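# The chore gap

August, half past seven in the morning, and my kitchen looks like a crime scene. I'd pay for a machine that could deal with it. Not one that vacuums. One that *puts things away*.

So where is it?

Closer than last year, says Güven Akbulut, who has spent most of his career on the boring end of robotics. Still not close. "Arms are fine. Arms have been fine for ages," he told me over a bad line. "It's the hands and it's knowing what to do with them."

His firm, Kusex, fits out small factories. Undov, a rival, went straight for the home market and is now selling mostly to laundromats, wich tells you something.

The fix everybody's chasing is practice. Human practice. People put on a backpack, pick up a pair of hand-held grippers and do the job themselves, over and over, and the software learns from that. Boxes, trays, tools. Slow going. 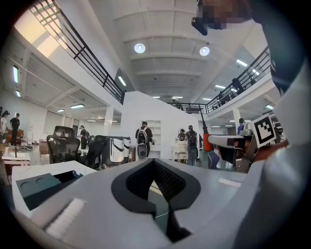
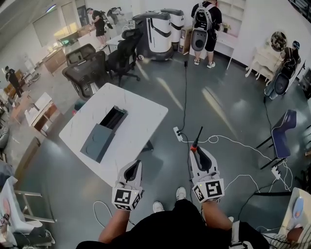
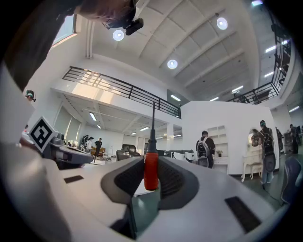
Does it work? Sort of. Akbulut ran a trial of his own at Ljungberg, a cabinet shop that wanted its hand tools sorted at the end of each shift. 2000 recorded goes at picking up and putting back. After that the arm got it right almost 30 times out of every 40 – and then someone moved the bench closer to the window and it fell apart. Different light. Back to the start, more or less.

A new apprentice gets the same job on a Wednesday and has it down by lunch.

Cost is the other thing. The Ljungberg arm took 16 weeks to set up. The shop has 21 staff and every one of them already knew where the chisels go. The owner kept it anyway, she likes it, and it does the sweeping-up trays overnight when speed dosn't matter.

That's probably the shape of it for now. Slow jobs, after hours, same bench, same light. Didance, the newest of the lot, is promising a dishwasher unloader by next winter. Plates and bowls only, no cutlery, no glasses. I asked Akbulut if he'd buy one.

Long pause. "I'd borrow one," he said.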